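October
By Marichka Bilyk

The kerb weight of a vehicle used to appear on the second page of a brochure. In most current brochures it sits in a footnote, or in a separate download. I think it should go back to the second page, next to the price and the range.

Take the Stelmakh estate, which I ran for one summer out of Skeltport. The petrol version I owned before it was 402 kg lighter, with the same wheelbase and nearly the same boot. On the motorway the extra mass is hard to detect. On the B-road to Nurnamcombe it is plain at the second downhill bend, where the front tyres start to push wide and the brake pedal needs a longer press.

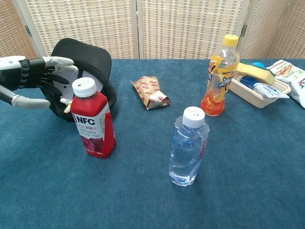 Springs and dampers can hide a good deal of this. Stiffer springs control roll, and adaptive dampers take the edge off the resulting ride. Neither changes the load on the tyre. My front pair reached the wear bars early, and the replacements were a high-load size that only one local fitter kept in stock.

Payload suffers as well. The Stelmakh is rated to carry 636 kg, but that figure is for the base trim. Add the glass roof, the tow bar and the larger wheels and the allowance shrinks, while the brochure goes on quoting the base number. A family of five with luggage and a roof box should do the sum before leaving.

Eulalia Cabral, who aligned the car for me at Famwood, would like a maker to print axle weights for every trim. I would settle for one honest figure per car, measured with the options fitted and displayed on the windscreen sticker. Buyers can then decide whether the roof is worth having. The makers already hold the data, as they need it for type approval, and printing it would cost them a line of text.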